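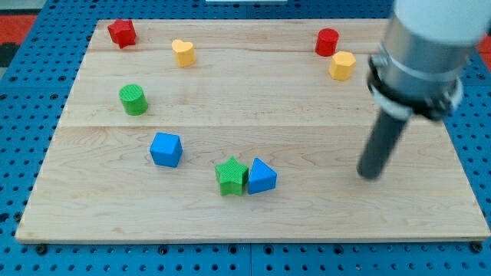

Station 2 at Curnano: eight blocks, a maple board and the arm with its rod.

Home | Project | Data | FAQ | Contact

Block Pushing Data: Frequently Asked Questions

What are you collecting?

Short recordings of a robot arm moving small colored blocks on a board with the tip of a rod. Each recording comes with a typed instruction, such as "push the blue cube toward the green star." The recordings go to our partners at Skilholm, who train a model to pick the arm's next movement from the camera view and the sentence.

Does it work?

Sometimes. The current model handles instructions that name one block and one direction fairly well. It does much worse when a sentence names two blocks of the same color, and we have at least three of those pairs on the board at any time. We've read plenty of project pages that lead with their best clip. We would like you to read the failure log first, which is linked from the Data page.

Who moves the arm during a recording?

A person does, with a hand controller, from a chair beside the bench. The arm decides nothing while we record. If you've seen one of our clips passed around with a caption saying the robot "figured it out," check the clip number. Anything numbered below 300 is a person driving.

Why blocks? Who needs a robot that pushes blocks?

No one we know of. Blocks are cheap, they don't break, and they can be told apart by color and shape, so the instructions are easy to write and easy to check. Whether anything learned this way carries over to kitchens or warehouses is an open question, and we have seen very little that would settle it. Please don't quote us as saying it does.

Why a rod and no gripper?

A gripper adds a whole second set of ways to fail. With a rod the arm can only push, so when a run goes wrong we can usually say why. The drawback is that pushing is fussy. A cylinder standing on end slides differently from a star, and a block pushed off center will turn before it goes anywhere.

How are the blocks set out before a run?

By hand, from a printed layout sheet, and then nudged. We started out with no sheet and told operators to "scatter them at random." People are bad at random. They left a clear space in front of the rod and kept the hearts upright in the back row, and the first model learned to expect exactly that. Those 158 recordings are still in the download, in a folder marked "early," and we suggest leaving them out of training.

Who writes the instructions?

The operators write half of them before the run. The other half are written afterward by someone at Cestton who only watches the video. We compare the two. They disagree more than we'd like, mostly over words such as "near," "behind" and "next to." Where they disagree, both versions stay in the file.

Isn't more data the answer?

That's what we were told when we started. We doubled the set last September and the score on two-block instructions hardly moved. Throwing out the sloppy recordings helped more. We're still adding recordings, but slowly, and every one gets watched to the end by someone who didn't make it.

What counts as a sloppy recording?

The operator pauses to think for a long time, knocks over a block that wasn't part of the task, or finishes with the wrong block and stops anyway. Knocked blocks are kept if the operator carries on and completes the instruction. Long pauses are cut, and the file notes the cut.

Can I compare my results to yours?

Carefully. Our test set has 28 layouts, all on the same kind of board and under the same lights. A high score on it tells you about that board and those lights. The Salinas lab ran our model on a darker table and it did poorly. Their report is on the Data page too, unedited.

Can I use the recordings in a product?

The license allows it. We'd advise against relying on them for anything that moves near people.

Do you take outside recordings?

Yes, if they come with the layout sheet, the raw video and the failed runs. We turn down sets that contain only successes. Write to us through the Contact page before you start, so we can send you the file format.

Page last revised May 2024.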